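Table-setting corner opens at Callthorpe

I stopped by Trelten's new tableware corner in Callthorpe this month and stayed way longer than I meant to (sorry, lunch plans!). They've put together 12 tray settings you can borrow for a party or a club supper, and the one I liked best was the plainest: brown tray, white plate, fork and knife laid across it on a slant.

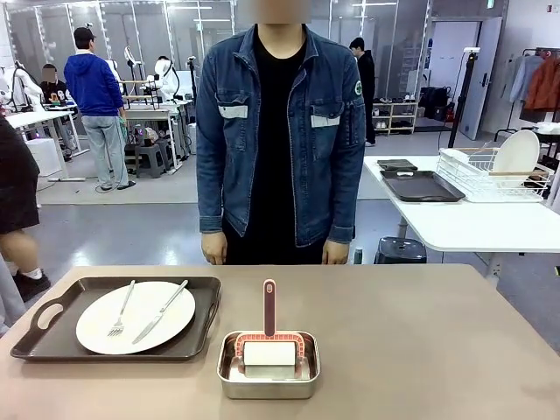 How much does it cost to borrow a set? It's 2 dollars a tray for one night, and you wash everything before you bring it back.

I've always set my fork on the left and my knife on the right like my mom did, so the slanted look took me a minute. I love it now, and it means one person can carry the whole setting to the table by the tray handle side

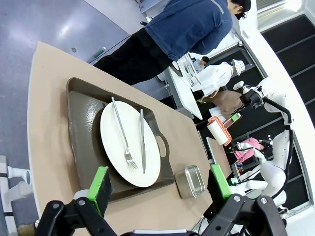 without stopping to lay out silverware when they get there. I'm already planning to try it at our supper in Rudthorpe, where we're always short on elbow room. The corner is open until 5 most afternoons through March, and reservations are taken at the front desk.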